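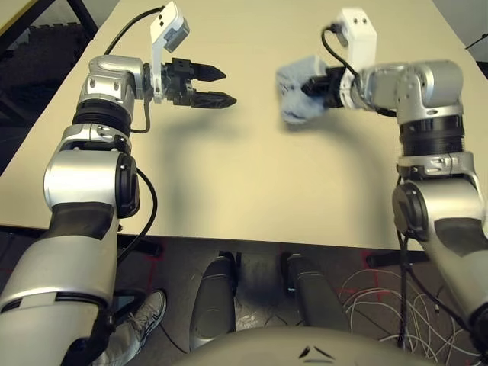 The Boltard club has spent most of its second term on laundry. Its entry in the Skustis student challenge in July has to fold a towel without help, and every Wednesday night a dozen teenagers turn up at the Hukside campus to argue over how. I went expecting to be charmed and mostly wasn't. Two arms, a bare beige table, and a light blue cloth bunched up in the right gripper while the left one pointed its open fingers at the middle of the table. My grandmother would have had words.

Eilif Sæther, who coaches the club, has a spreadsheet of 231 attempts. He counts 108 as folds. I asked what a fold was and the answer took a while. Two layers, corners optional.

"You're looking at the towel," he told me. "Look at the kids."

Fair enough, I did. Three of them were doing nearly all the programming and the rest were watching. The brochure promises "hands-on learning for every student", and at $25 a session parents might ask whose hands. Sæther says the roles rotate. The roster on the door, dated Wed 25 May, had the same names in the same spots as the one pinned underneath it.

Moulin, last year's winner, has since switched to socks.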